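March, notebook, bedroom set

Carrying on from the storage notes. The shelf unit is finished with for now, so today was the bed and the soft toys. Started 9.40, stopped for lunch, packed up before four.

Bed made up first with the grey sheet. I pulled it tight at the corners and left the middle alone, as it creases again as soon as anything is put down on it. Pillow at the head with the pale green check cover. Margus Kairys wanted the duvet on as well, but it takes up half the mattress and then the basket won't sit level, so it's folded on the chair in the corridor. If we need it later it can go back on.

Soft toys came over in the Pellel box, mixed up with the bath things. Sorted those out first and put the bath things back in the Lendutmont cupboard, second shelf. A few of the toys had loose threads. Trimmed them with the small scissors and didn't bother with sewing. One had a seam properly open under the arm and I've set it aside with a label on. Please don't put it back in the box, the stuffing gets everywhere.

The basket is the white plastic one with the small round holes. We tried the fabric tub before lunch and gave it up, the sides fold in when it's empty and you end up holding it open with one hand. The plastic one keeps its shape and has the cutout at the end to carry it by. It does slide a bit on the sheet if you knock it. Turning it at an angle across the bed made it easier to get at from the side, so leave it like that for next time.

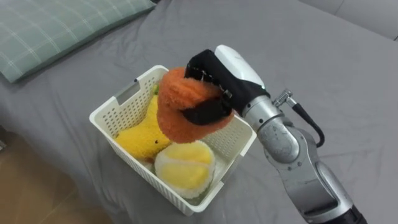
On order of filling: bigger and floppier things are best at the bottom, then anything with points or legs. The yellow star is a nuisance wherever it goes. Put it in flat and it takes up most of one half, stand it up and a point pokes up towards the rim. I settled on letting it lean in the left half and filling round it. Orange one goes in easily, it squashes down.

Also tried tipping the whole lot in from the box in one go. Quick, but a couple ended up on the floor and they pick up fluff from the boards. Floor wants sweeping before we do this again. I did the strip by the bed and no further.

Sheet: went over it with the lint roller after lunch and again at the end. Mostly yellow fluff, so it's the star shedding. Margus thinks a cool wash in a pillowcase would settle it. I'd like to try it on something less shaggy first in case it mats. Label says 70 g and surface wash only, for what that's worth.

Stores: the Dendetti order hasn't come. It should have the second grey sheet in it and the spare pillow cover. Chased it by phone, reference ends 1042, they said they'd ring back and they haven't yet. Until then we have one grey sheet, so if it gets marked it has to be washed and dried the same day.

To do

Sweep the whole floor
Mend the open seam or throw the toy out
Ask Margus where the Salazar lids went, one of them might fit the white basket
New roll for the lint roller, nearly at the cardboard
Move the duvet off the corridor chair

Left everything on the bed as it was. Basket can stay there overnight. Key is back on the hook.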